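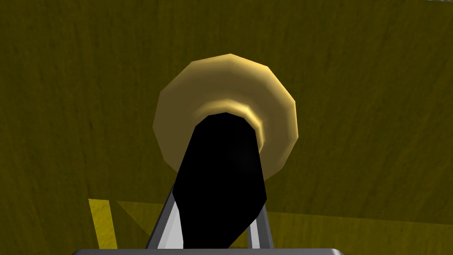

Simulated view of the black gripper finger in front of a golden ring-shaped part.

VIKDALE, Thursday, September 23, 2021 – The Flurnden shared workshop has released the plans for Noveo, a gripper arm its members can build on a home bench. Precious Lumanlan and Olumide Akande began the design in July and test each grasp in simulation before cutting metal. The parts list runs to 90 items. Plans are free to download.

"We wanted an arm you can fix with hand tools," Lumanlan said.

Contact: Asabe Obi, Flurnden workshop desk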